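Notebook, Kasdale kitchen bay, February
Entry by Grażyna Makowska

Print this page
E-mail this page

Started at 9:40 with coffee and the usual half hour of rereading what I wrote last time, which I can recommend to everyone, if only because my handwriting gets worse toward the bottom of a page and it is good to decode it while I still remember what I meant. Today was for the close-quarters rules, the ones Reinhold and I have been promising Teresa: how we work when the two-armed robot is handling bottles and cans at the pull-out drawer. 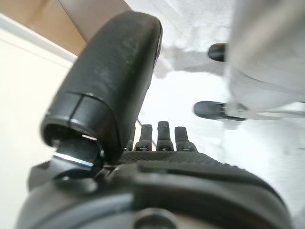
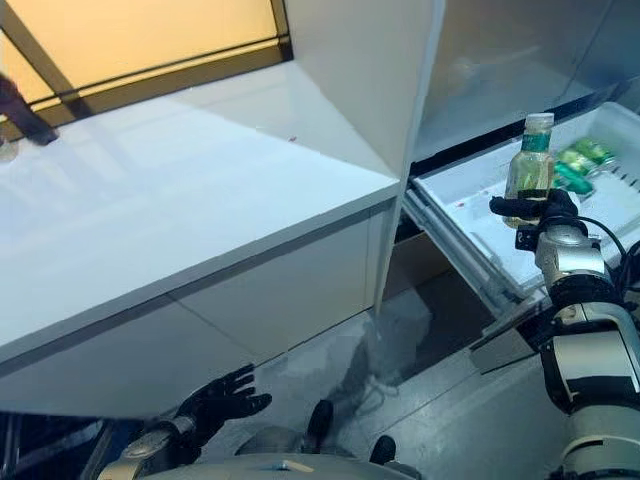
First: the right hand with fingers up, seen from the wrist, may be either hand for all the log says; second: bottle in the right hand over the open drawer, left hand open.

Well, that first half of the caption is exactly the trouble, and it is rule one now. Every wrist view gets "left" or "right" written next to it when it goes in the notebook. I have crossed out "the right hand" in my own line, please read it as "a hand," and I'm leaving the rest so that Sibel can tease me about it.

Rule two is about feet. We are all so careful with our fingers, and then we stand wherever there is floor! From now on, whoever is inside the bay says "in" out loud, and the person at the stop button answers before any arm motion starts. I know it feels silly when there are only two of you and you have been chatting all morning. Please do it anyway. Nataša pointed out that at Omerthorpe they had a taped line as well, and I would like one here, 600 mm out from the front of the open drawer. Measure with the drawer fully out. I measured with it closed the first time and had to pull up a good length of tape, which did not come up gracefully.

Rule three, the idle hand. When one hand is carrying, the other one should have a named resting pose in the run sheet, with its fingers open and nothing in it. Reinhold would like the resting hand farther back from the cabinet fronts than we have been keeping it. I think he's right, although it costs us a little time on each return, and I would sooner have the time back somewhere else. We'll try his pose for 14 runs and then compare notes.

Rule four, bottles. Caps on and checked by hand before the run, nothing over 500 ml for the moment, and no glass. Hold low on the body so the label stays readable to the head camera. Teresa asked whether the grip force limit ought to go on the sheet too, and yes, it should: 25 N, same as we agreed for the Skarnton trials. If you change it, write your initials beside the new figure. A kind word of explanation would be welcome as well, but I'll settle for initials.

Rule five, drawers. No arm goes over an open drawer while a person is reaching into it, for any reason, including "I'm just straightening the cans." Hit pause, straighten the cans, step back, say "out." The rail side is where I worry about pinched fingers, ours much more than the robot's, so please push the drawer in from the front.

Still open: who wipes down the counter and the drawer basin between sets (I've been doing it, and I don't mind, but it ought to be written somewhere), and whether the cable at the back of the right wrist wants a clip. Sibel has a bag of them in the Iwasaki box under the bench. I'd like to see the wrist turned through its whole range by hand before we clip anything.

Stopped at 4:15. Tape is ordered, run sheet template is half changed, and the old one is still in the folder, so check which one you print.

Print this page
E-mail this page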